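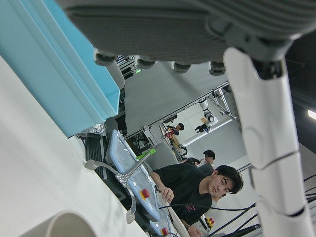
Raghda's view is that a stop button within reach counts for nothing if the person beside it is reading the pendant screen, and she wants the rule to say so. I had it down as "one hand free for the stop". We went round this for a while before lunch and I've changed the draft.

2021-09-04
Usari cell, working rules, second pass

Wording as it stands now:

Whoever holds the pendant watches the hand whenever the hand can move. If you need to read a menu, stop motion first, read, then look up before you enable again.

Every stop button on the table is live or it is taken off the table. Two pendants side by side is allowed only if both stops have been tested that morning by the person using them. Tetteh asked whether a test by the previous shift would do. No. Write your own initials.

Speed override stays at 8 per cent for anyone seated inside reach of an arm. 100 only with the area clear and a second person agreeing out loud. The July sheet let you go up in steps at your own judgement and I have struck that line out.

Plastic covers on pendant screens can stay, but change them when they go cloudy. Arsen has the roll.

Still open: desks. The Clallow checklist treats a desk as outside the cell if it has a monitor on it, and I can't find where that came from. I would go by reach — if the fingers can get to the back of the screen, the desk is inside and whoever sits there follows rule 7 like everyone else. Ecaterina agrees but wants it measured with the finger extended, not with the hand closed. Fair point, the old figure was taken closed. 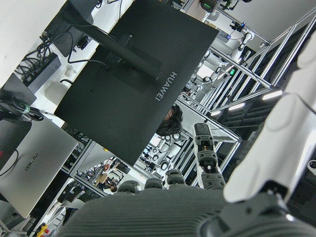

Hand with one finger up, monitor and laptop behind.

Cables: keep them off any route you'd take to back away from the table. Coil the spares and label them.

To do
Measure reach again, finger out, both sides of the desk.
Ask Indira for the 2 missing test sheets.
Reprint for the Tagle bench once Raghda has read the pendant rule again.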